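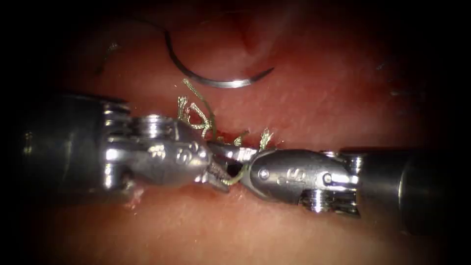

**Ticket:** Thread slack and fuzzing in running closure, Odar braided
**Opened:** April 18, 2024
**Opened by:** Adaeze Ugwu, Tijani skills lab
**Sent to:** Isari supply desk
**Priority:** normal
**Status:** closed, see last entry

## Problem as reported

We use Odar braided thread for the tissue closure exercise. Since the last delivery we have had two complaints, and I'm putting both in one ticket because they show up in the same sessions.

1. The first few stitches of a running closure look fine when placed. By the time the second half is being sewn, the early ones have gone slack and the wound edges lift a little.
2. The braid fuzzes. Fine fibers stand up off the thread partway through the exercise, and from then on it drags going through the tissue.

The order was for 1,390 packs and we still have over 1,139 on the shelf. I would like to know whether to keep using them or set them aside.

The exercise itself hasn't changed. One straight incision, a starting knot, a running stitch to the far end, a finishing knot. The tissue is kept moist throughout. People are told to bring the edges together without bunching them.

## Entry 1 -- first questions from Isari

The desk asked for the following. My answers are next to each.

- Lot the same on all affected packs? Yes, on the ones I checked. I still have a few packs from the lot before.
- Packs stored dry? Yes, closed cabinet, no sink nearby.
- Opened ahead of time? Sometimes. We lay out the packs for the morning and some get opened early. I can't say which ones.
- Needle coming off the thread? No. Needles are holding fine and they aren't dull.
- Same length of thread as before? Same on the label. I haven't measured.
- Starting knot slipping? Don't know. Will check.

They also asked who was sewing when it went wrong. It isn't one person. I've seen it with people on their second try and with people who have done the exercise many times.

## Entry 2 -- checking the starting knot

I wanted to rule out the knot first. If it slips, everything after it goes slack and the thread gets the blame for it.

I had the closure started the usual way and then left alone with only the starting knot and two stitches in. Then I pulled on the long end, straight up, harder than anyone would during the exercise.

The knot held. I did it again with a fresh pack and it held again. On a third one I cut the tail short to see if that mattered. It loosened slightly, and that tail was shorter than we teach.

So the starting knot is not the cause when the tail is left at the normal length. I've written that on the bench card anyway.

## Entry 3 -- old lot against new lot

I took a pack from the older lot and a pack from the new one and had the same closure sewn with each, one after the other, same tissue, fresh incision each time.

**Older lot:** early stitches went a bit slack by the end. Less than with the new lot, I thought, but I was looking for a difference by then and wouldn't swear to it. Some fuzz near the end of the thread.

**New lot:** early stitches slack, fuzz in the middle of the thread and near the end.

I did not expect the older lot to show it at all. I asked for both to be repeated in the other order, new lot first, and this time the older lot looked worse. At that point I stopped thinking about the lot number.

## Entry 4 -- where the thread gets held

Next I watched hands and jaws and paid no attention to the stitches. Every time a stitch is pulled through, the thread gets gripped, pulled, let go and gripped again. People have a favorite spot to grab it. Many of them go back to the same short piece near the last stitch, over and over, and it is the piece that ends up inside the tissue two stitches later.

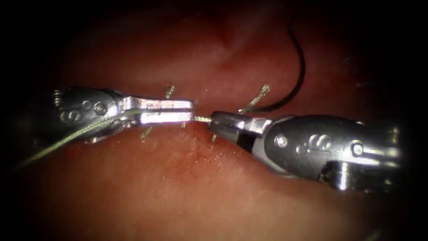

*Thread held at both ends over the seam.*

I marked on paper where the fuzz turned up on three used threads. On each one it matched the spots that had been gripped the most. The parts that only passed through tissue, without being grabbed, were smooth. I ran them between two fingers with a clean glove on and couldn't feel any raised fibers.

I then took a new thread, did not sew with it at all, and had it gripped and released in one place repeatedly with the toothed jaws. It fuzzed. Same thing with the older lot. A spot gripped only once or twice stayed smooth in both.

That covers complaint 2 well enough for me. It is the grip, in particular the toothed surface closing on the same bit of braid. The thread may be a little more sensitive to it than what we used years ago, but I don't have any of that left to compare.

## Entry 5 -- slack in the early stitches

Complaint 1 took longer.

What I tried, in order:

- **Shorter bites.** Stitches placed closer to the wound edge. Made the slack harder to see, didn't remove it. The edges also looked less tidy.
- **More stitches.** Same slack, spread over more of them.
- **Wetter tissue.** No change that I could see.
- **Drier tissue.** Thread dragged more, early stitches stayed a bit tighter. I don't want to run the exercise this way. The tissue gets sticky and the edges tear.
- **Holding tension on the long end between stitches.** Big difference. The early stitches stayed where they were put.

The last one is the useful one. When the long end is let go so the needle can be picked up and turned, the thread relaxes back into the stitches already placed. You don't see it happen at the last stitch. It works its way back a stitch or two, and by the middle of the wound the start has loosened. If the long end is kept up and snug while the next bite is taken, there is nothing to feed back.

I had one closure sewn halfway with the long end let go each time, then stopped and looked at the whole line. Then another sewn halfway with the long end held. I compared them at the same point, with the second half of the incision still open on both. The held one was flat. The other had a visible gap under the second stitch.

Sent all of this to Isari with the notes above and asked two things: does it match what they hear from others, and is there any reason to send back the packs.
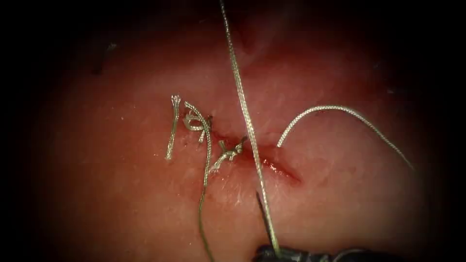

Kanyarat Wongsuwan answered that it does match. Slack at the start of a running stitch is the most common complaint the desk gets about braided thread, and in most cases the sewer has let the long end drop while reaching for the needle. She would not send the packs back. She asked us to try two more things before closing: lock the stitch once near the halfway point, and take up slack from the starting knot forward, one stitch at a time, before going on to the second half. She added that pulling only on the last stitch tightens the last stitch and not much else.

On the fuzz she agreed it was the grip. She suggested holding the thread close to its loose end where possible, changing the spot each time, and never gripping the piece that is about to go through tissue. She also said not to open packs early. It probably has nothing to do with our problem, but it makes it hard to tell what has happened to a thread before it gets used.

## Entry 6 -- trying the two suggestions

**Locking stitch at halfway.** Works. Whatever happens in the second half stays in the second half. The lock leaves a small ridge on the surface. For our exercise that's acceptable, but I would not teach it as the first method. People will lean on it and stop watching the tension.

**Taking up slack from the knot forward.** Works too, and it's quick once you have done it a couple of times. You start at the knot, lift the first loop until it's snug, move to the next, lift, and so on, and the extra thread comes out at the working end. The first time I had it tried, the loops were lifted too high and the edges bunched. Lifting only until the loop lies flat is enough.

It does mean handling the thread more, which brings the fuzz back if the toothed part is used. Lifting with the side of closed jaws avoids that. I asked the desk if this was all right and Kanyarat said yes, as long as the tip isn't pushed into the wound to get under the loop.

## Entry 7 -- changes on our side

Bench card for the closure exercise now reads:

- Open the pack when you are ready to sew.
- Leave the tail of the starting knot at the taught length.
- Keep the long end up and snug while you place the next bite.
- Stop at halfway. Take up slack from the knot forward. Lift each loop only until it lies flat.
- Grip a new spot on the thread each time. Stay off the part that will go into the tissue.
- If the braid is fuzzy and drags, cut it, tie off and start a new thread. Don't force it through.

The old card said "keep thread tight," which people read as pulling hard at the end of every stitch. I've taken that line out.

The locking stitch is on the back of the card, marked optional.

## Entry 8 -- left over

Two small things that didn't get solved:

- I still haven't measured the thread length. A few people said they ran short on the finishing knot. Taking up slack should give some length back, so I'm leaving it for now. If it comes up again I'll open a separate ticket.
- Some packs are stiff to peel at the corner. Kanyarat has passed that on. No reply yet.

## Closing note

Packs stay in use, nothing returned. Both complaints are explained by how the thread is held between stitches -- same result with both lots. I'll look at the closures again in June, when the next group has been through with the new card, and reopen this ticket if the early stitches are still going slack.

Closed by Adaeze Ugwu. Isari confirmed.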